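Speaker notes, folding workshop, March 1, 2026

Venue: Sekeck hall, small room. Slot is 15 minutes, then questions. Speak slowly. Drink water before the part on sleeves.

Opening: ask who has a hoodie at home that never stays folded. Wait for the hands. Then say that a T-shirt is an easy garment, it is flat and it has one layer of neck. A top with a hood or a collar has thick places and thin places, and the thick places decide how the fold will go.

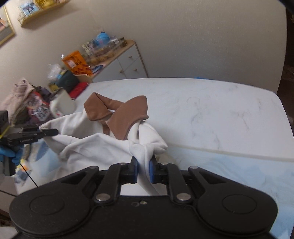
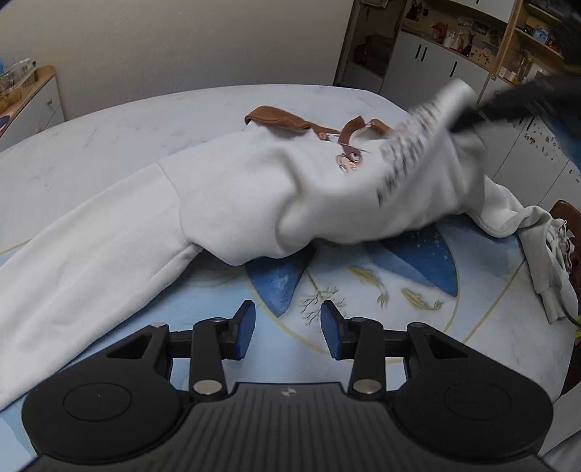

Light-coloured tops, brown at the neck. Leave them up while I talk.
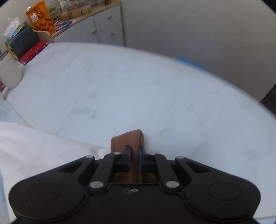 Stevens asked me at the rehearsal whether it would be simpler to hang everything and forget folding. Answer this early, the audience will be thinking it too. My reply: hang it if you have the rod space. Many people in our flats have one short rod and it is full of coats by December. Also a heavy knit can stretch at the shoulders on a thin hanger.

**Part one: the surface**

- A mattress is a comfortable height for many people, but it gives under the hand and the fold becomes soft. A table is better for the last press.
- Take the laundry pile off the surface first. If you fold beside the pile, you will put the finished one back on it (I do this myself).
- Smooth cloth on the table can slide. Put one palm on the garment.

**Part two: the neck**

Find the collar before anything else. Lift the garment by the shoulders, shake once, lay it face down. Hood goes flat onto the back, lining inside. If there is a loose strap or a tab, tuck it in now. Close the snaps and buttons, otherwise the front opens when you turn it over.

Here I do the demonstration with the grey Rendard hoodie. Remember to turn it inside out once and show the colour of the lining, it helps people at the back to see the layers.

**Part three: sleeves**

Sleeves go straight down along the back — not crossed, crossing makes a lump in the middle. The cuff should end before the hem. Then sides in, bottom up, and up again.

For printed tops: keep the letters on the inside of the fold if the print is old and sticky, and put a sheet of thin paper between. I was asked about this in Gridach and had no good answer then.

**Practice**

There are 16 tops in the box, 3 to each table, and the one left over is mine. Let them try without correction first. Go around the room, check the collars.

Handout: 200 copies are in the blue folder, please take some for the neighbours. The last page has the sleeve drawing, printed too small. Tell them to ask me for the bigger one by email.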